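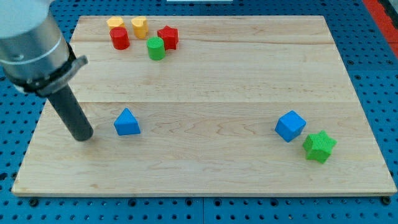

Chapter 4
Wood That Moves

Pick up a plank and you are holding a bundle of straws. Millions of them, packed side by side, all running the way the tree once pulled water up from its roots. Almost everything in this chapter comes back to those straws, and I think it is one of the best stories in the whole craft. Once you have it in your head you will start checking tabletops in restaurants (I still do, and my family has given up complaining).

Wood takes in water from the air on a damp day and gives it back on a dry one. As it does, it swells and shrinks. It does this for as long as it exists, whether it was cut last month or a century ago. The funny part is that it hardly changes in length at all. A long shelf stays the same length in February as in August, near enough that you can forget about it. Its width is another matter! Across the grain, a wide board can grow and shrink enough to jam a drawer, split a panel, or open a gap you could slide a coin into.

Hanna Michalski, who taught the evening bench course at Prekham for many years, used to begin her first class with a pine board 16 inches wide. She had planed it to fit snugly between two blocks in the fall. By the time February came and the heating had been running for weeks, the board rattled. She would pass it around the room and let people shake it. Her students remembered that rattle long after they had forgotten the names of the joints.

Why boards cup

Look at the end of a plank and you will find curved lines, the growth rings. Wood shrinks more along those curves than it does straight across them, up to twice as much in many kinds of tree. So a board sawn from the outer part of the log does not dry evenly. The rings try to straighten, and the board bends with them into a shallow trough. Woodworkers call this cupping. A board cut so that its rings stand nearly upright, known as quartersawn, stays much flatter, and costs more for that reason.

Why we glue up panels

Wide boards are hard to find and harder to keep flat. The usual answer is to take several narrow strips, joint their edges, and glue them side by side. A good edge joint with modern glue is often stronger than the wood next to it, which still delights me every time I break a test piece and see where it gives way.

The panel as a whole will still get wider and narrower with the seasons. Glue does nothing to stop that, and you should never try to stop it with screws either. What you can do is choose your strips well, so that any bending is small and spread out. Leokadia Grabowska's workshop notes from Tasell, which we will draw on in Section 4.3, compare panels made from carefully matched strips with panels made from whatever was on the rack. Her sketches are wonderful and we have kept several of them.

Before you read on

Find a solid wood cutting board or tabletop at home. Lay a ruler across the grain and look for light underneath. Then turn the ruler and try it along the grain. Write down what you find, along with the weather, and keep the note. You will need it for the project at the end of the chapter.

4.1 How water sits inside wood begins on the next page.

938 views | 16 comments

Contact | Copyright Jollness Learning | Back to top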